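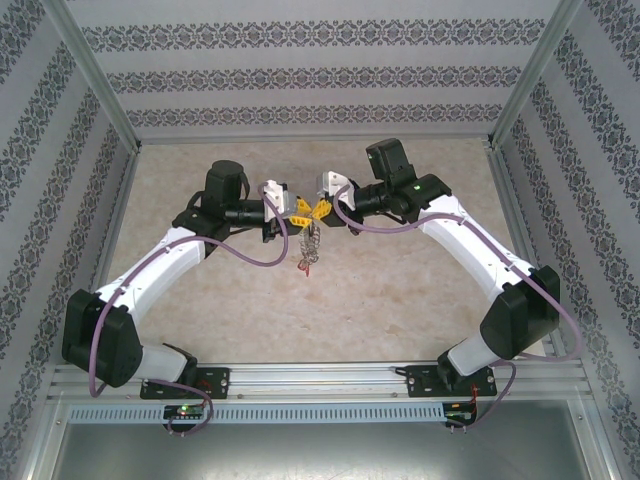 A beige marble pattern on a floor.

Doherty Peel-and-Stick Floor Tile, Beige Marble
Reviewed Aug 31, 2024
Rating: 4 out of 5

I put this tile down in a laundry room and the short hall next to it, in a rental house in Zidside. The old floor was sheet vinyl from before I bought the place. It was stained near the washer but still flat and stuck down well, so I left it there and went over it.

I bought the tile at Baseswood. They keep the gray and the white on the shelf and order the beige. It came in plain cartons with paper between the layers, and two tiles had bent corners. I used those for cuts along the wall.

Surface prep

This took longer than the tile did. The instructions say to clean the floor with a degreaser, rinse it twice and let it dry overnight. I did that, then filled the low seams in the old vinyl with embossing leveler and sanded it the next morning. The sheet in the carton says primer is only needed on wood or concrete. I primed the area by the back door anyway, where people come in with wet shoes, and skipped it everywhere else. So far I can't tell the two areas apart.

Laying it

The backing paper comes off in one piece if you start at a corner and pull slowly. Pull fast and it tears along the edge, and then you are picking at it with a fingernail. The glue grabs right away. You can lift a tile in the first few seconds, but after that it stretches when you pull it and won't go back square. I lost one tile that way.

Snap your chalk lines before you open anything. My hall is out of square by more than I thought, and I had to restart the second row to keep from ending with a thin sliver on the long wall.

Cutting is easy. Score the face with a utility knife, bend, and it breaks clean. Around the door casing I made a paper template and cut all the way through with a fresh blade. Change blades often, as a dull one leaves a raised lip that catches on a mop.

I rented a roller for the last step. A rolling pin will do for a closet but I wouldn't use one for a whole room.

How it looks

The beige is warmer than the sample chip. In the store it looked close to cream, and in a room with one small window it leans toward tan. The veins are soft and brown, with no hard black lines. There are only a few different prints in a carton, and if you lay them straight out of the box you will get twins side by side. I opened all the cartons first and mixed them, turning every other tile. From standing height the repeat doesn't show much. In the hall, where you see the whole length at once, I can find it.

The finish is low sheen. It doesn't show dust the way the gloss tile in my own kitchen does, but dried water drops show until you wipe them.

Compared with Zenine

I used Zenine tile in the upstairs bath of the same house. It is thinner and costs less, and it follows small bumps in the floor underneath, so you see every one. The Zenine marble also has a printed grout line on two sides, and if you are off by a hair the lines don't meet. The Doherty has no printed line. I would use Zenine again in a closet. For a room people walk through every day I would pay the difference.

Wear

The washer has been moved out and back once, on a sheet of hardboard, with no marks. A dropped wrench left a small dent by the dryer. Two tiles at the back door had lifted slightly at one corner after the first hot week. I warmed them with a hair dryer, pressed them down with a weight overnight, and they have held.

Cost

Tile, leveler, primer and the roller rental came to around $600. The roller was $25 of that. I have one full carton left over and am keeping it, given how long the beige takes to order.

I took off one star for the color being off from the chip and for the few prints per carton. The second bedroom closet gets the same tile in September.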